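3-2 文具トレーを席に置く

仕切りの区画が決まったら、次はいよいよ机の上です! Ekeroの透明トレーは中身が横からも見えるので、置き場所がぴたりと合うと仕事中の手の動きがぐっと軽くなります。

用意するもの
・文具を入れ終えたトレー
・やわらかい布
・席番号のメモ

手順
1. 机の手前を広く空け、天板を布でひと拭きします。
2. 配線ボックスのふたを開け、コンセントとケーブルの位置を確かめます。トレーの底でケーブルを踏まないよう、配線ボックスの手前に置き場所を取ってください。
3. トレーの上縁を左右から両手で持ち、まっすぐ下ろします。仕切り板だけをつまんで持ち上げないでください。
4. 椅子に座り、奥の区画まで手を伸ばしてみます。届きにくければ手前に寄せます。ここは遠慮なく、何度でも動かしてみましょう!
5. パネルの席番号とメモを照らし合わせ、配置表に書き込みます。

注意
・中身を入れたまま片手で運ばないでください。
・配線ボックスのふたの上には置かないでください。ふたが開かなくなります。
・針の箱は1箱1,000本入りを標準とします。開封済みの箱は口を上にして立てます。

ヒント
封筒や背の高い箱は奥の列、針の箱のような小物は手前の列、という並べ方がおすすめです。前から後ろへ段々に高くなり、座ったままでも全部に目が届きます。Manalo棟で最初に試したCasimiro Iglesiasさんの並べ方がもとになっていて、これが本当に使いやすいんです。

307番席での配置
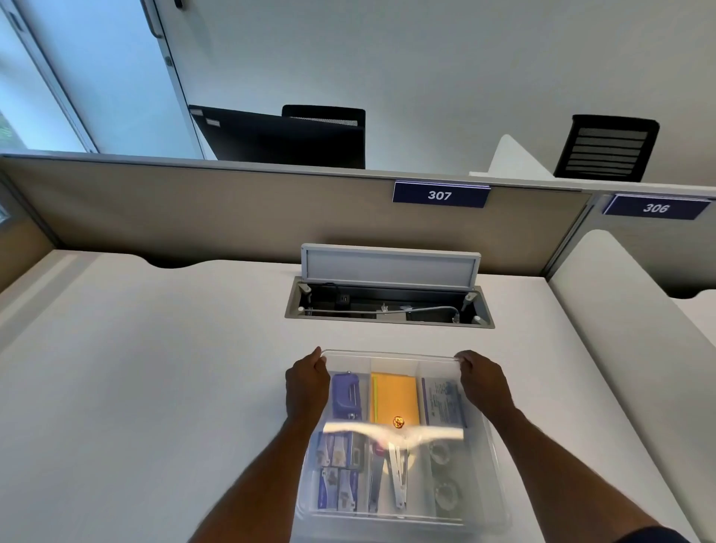
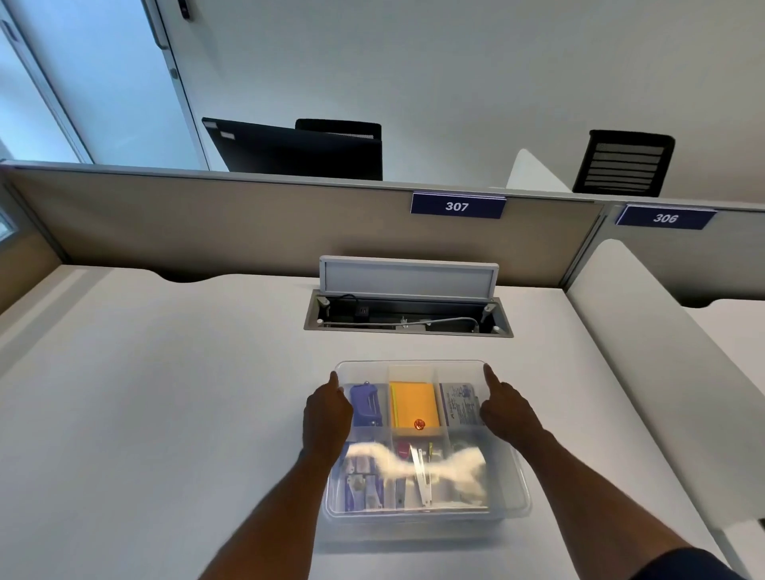 置き終えたら、そのまま半日ほど使ってみてください。よく使う物が奥に入っていると気づいたら、入れ替えどきです。区画の交換は各自の判断で自由にどうぞ。トレーを机の端に寄せる場合は、縁から30ミリ以上内側に収めます。補充品はStukosari倉庫の棚59にあります。仕切り板の追加はWard Van Wijkさんまで。

次は3-3「引き出しの中を整える」に進みます。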